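Home | Set-up | Teaching | Maintenance | Contact
Filed under: Two-arm units / Teaching by remote control

4.3 Recording a pick-and-place task with the leader handles

Read section 4.2 (Homing both arms) first. You will need the leader handles, the foot switch and a laptop with Sement Teach open on the Session tab. The worked task in this section is packing eggs into a carton, which is a good test of grip force. Any small, light object that breaks if squeezed will do the same job.

CAUTION: Keep hands and faces out of reach of both arms while the green ring on the handles is lit. The stop button must stay beside the operator at all times.

1. Place the carton, lid open, in the middle of the near half of the table, where both grippers can get to it.

2. Put the loose eggs beside the carton. Leave enough space around each one for the fingers to open fully.

3. Set out a few other groceries towards the back if the robot will later work on a cluttered table. Change their positions between recordings.

4. In Sement Teach, set Grip Limit to 2 and Travel Speed to Slow. The factory grip setting is too strong for eggs.

5. Pick up the handles and hold them in roughly the same pose as the robot's arms. Press the foot switch once. The arms will move slowly to match you, then the ring turns green.

6. Press the foot switch again to start recording. Bring one gripper in over the carton from above and at a slight angle, with the fingers pointing down. Keep the other arm low and to its own side, gripper open.
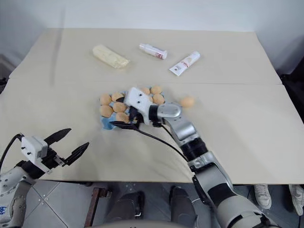
Figure 4-6. Right gripper over the carton, left gripper held open near the table edge. One egg is still on the table beside the carton.

7. Squeeze the trigger until the fingers touch the egg, then stop squeezing. The software holds the grip for you. Lift straight up before moving sideways.

8. Lower the egg into a free cup and let the trigger out gradually. Wait for the fingers to clear the shell before you raise the arm.

9. Press the foot switch to end the recording. Choose Keep or Discard on the laptop. Discard any recording with a dropped egg, a long pause or a bump against the carton.

NOTE: Watch the gripper cable on each arm. It should hang in a loose curve through the whole movement. If it pulls tight, back the arm off and re-clip the cable as shown in section 2.5.

NOTE: Anyone standing at the far side of the table should stay still during a recording. The head camera picks up feet under the table as well as hands above it.

How many recordings to make

Plan on 200 kept recordings for a task of this size. The Nokport training set that ships with the unit has 88 for its egg task, and these can be loaded as a starting point from File > Import. Two operators taking turns will give more varied movement than one person working alone.

If the arm lags behind the handles

Check that the laptop is on the wired connection and that no other program is using the camera feed. If the lag continues, end the session, home both arms and start again from step 5. Units supplied by Ukgate before August need the handle update, found under Maintenance > Downloads.

Last revised 2021-12-02

Previous: 4.2 Homing both arms | Next: 4.4 Checking a recording | Back to top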